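Qui sommes-nous

Skellow est un petit atelier où l'on apprend à s'occuper du linge de la maison : laver, sécher, plier, ranger, réparer un peu. Nous sommes deux à l'avoir ouvert, Rima Nseir et moi, Auður Overgaard. Rima a travaillé longtemps dans la blanchisserie d'un hôtel, et moi j'ai enseigné les travaux manuels dans mon pays avant de venir en France. Je vous demande un peu de patience pour mon français, c'est moi qui écris cette page.

Au début, nous donnions les cours dans la cuisine de Rima, avec une table à repasser et beaucoup de thé. Ensuite les gens ont amené leurs voisins, et il a fallu trouver un local. Nous l'avons depuis trois ans, rue Messina, au premier étage. L'année passée, 154 personnes ont suivi au moins un cours chez nous. Il y a des étudiants qui quittent la maison des parents, des personnes qui se retrouvent seules après une séparation, et aussi des gens qui savent déjà tout faire mais qui veulent le faire plus vite.

Aba Kyei nous a rejointes pour l'entretien des textiles délicats. Elle connaît très bien la laine, et elle est sévère avec l'adoucissant, surtout pour les tissus éponge, qui avec lui boivent moins bien l'eau. Delali Zakaria s'occupe de la couture simple : un ourlet, un bouton, un talon de chaussette qui commence à s'ouvrir. Il tient aussi le planning, c'est donc lui qui vous répondra si vous écrivez.

Notre méthode est assez simple. On commence toujours par les petites pièces, les chaussettes, les gants de toilette, les petites serviettes. Une housse de couette décourage le débutant, tandis qu'une petite pièce pardonne les erreurs et tient dans la main.

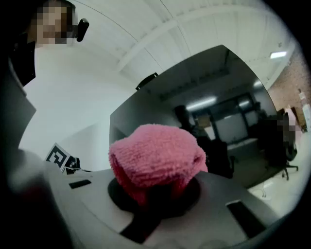 Après cela viennent les chemises, puis les grands draps, que nous plions à deux. Chaque élève apporte son propre linge, propre et sec si possible, dans un sac à son nom.

Les cours ont lieu le jeudi soir, en groupe de six personnes au maximum. Pour ceux qui travaillent tard, Delali peut proposer une autre heure. On peut venir une seule fois pour essayer, sans s'inscrire à la suite. La table, les fers et les fils à coudre sont fournis, et le thé aussi, comme dans la cuisine de Rima.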